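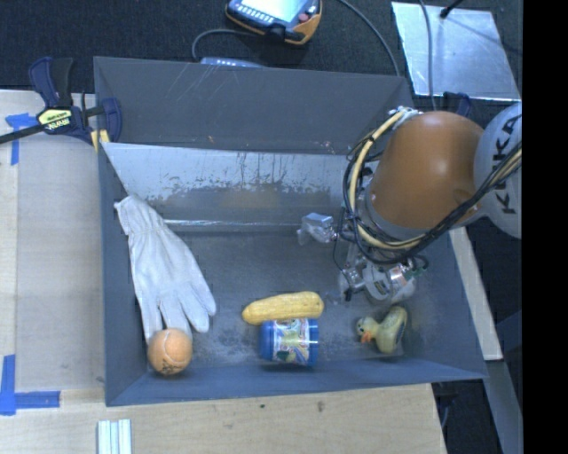
I am trying to teach a bin picking task by demonstration and the result is worse than I expected, so I would like to hear how other people do it. I drive the arm by remote control from a second desk, record the pick, and later train on the recordings. Soft things are my main trouble. A glove that lies against the wall of the bin, with the cuff leaning up on the metal, is for me the hardest pick of all. The duck and the tennis ball are much easier, as long as they are not in a corner. We have recorded 23 demonstrations for the glove. When I play them back, I see that I did the approach in many different ways: sometimes I come from the cuff, sometimes from the fingers, and sometimes I stop over the bin and think. The trained policy also stops over the bin, and it stays there. Should I delete the slow recordings, or record more of them? And is it better to guide the arm by hand for this kind of pick? Our controller allows hand guiding, but I have used it only for teaching fixed points.

Posted by Ilie, May 2024

Flirnen

The stopping is a known problem and I had the same. The policy copies your thinking time. It sees the arm above the objects, not moving, and in your data the correct action at this moment is very often "do nothing". So first cut the pauses out of the recordings. You do not need to delete the complete demonstration, only the part where the command is near zero and the gripper is not closing. Be careful with the last point — when the fingers are closing, the arm must stand still, and if you cut this part also, the policy will lift too early. I made this mistake and lost 2 days with it.

Then decide on one way to take the glove and keep to it. I would take the cuff, where the fabric leans up on the wall and there is something to pinch. The fingers of a glove lie flat, and they like to go under the next object. If the glove falls in such a way that the cuff cannot be reached, record this as a separate group and write it in the file name. You can mix the groups later when each of them works alone.

About hand guiding: for soft objects I prefer remote control. With the hand on the wrist you feel the weight of the arm and you correct for it without noticing, and your own arm comes between the camera and the bin. The policy will never see your arm again when it runs alone.

Grandlow

just record more. 23 is nothing

Aten

I agree with Flirnen about the pauses, but I would not throw away hand guiding completely. We use it to find a good approach angle near the walls. One person moves the wrist by hand until the gripper can go down without touching the metal, we save this pose, and afterwards the operator repeats it by remote control. Only the second part goes into the training data.

Two more things to check. Does the operator look at the bin directly, or only at the camera picture? If you look directly, you use information which the policy does not have, for example how far the cuff is from the wall. We turned the operator's chair away from the cell and gave him only the screen. The first recordings were terrible, but the later ones were much more useful.

Also move the objects between recordings. Shake everything out and throw it back in, do not place it nicely. I would do 3 recordings for each arrangement and then change it. If the bin itself is clamped, check its position at the start of each session, as ours was moving a little every time somebody leaned on it.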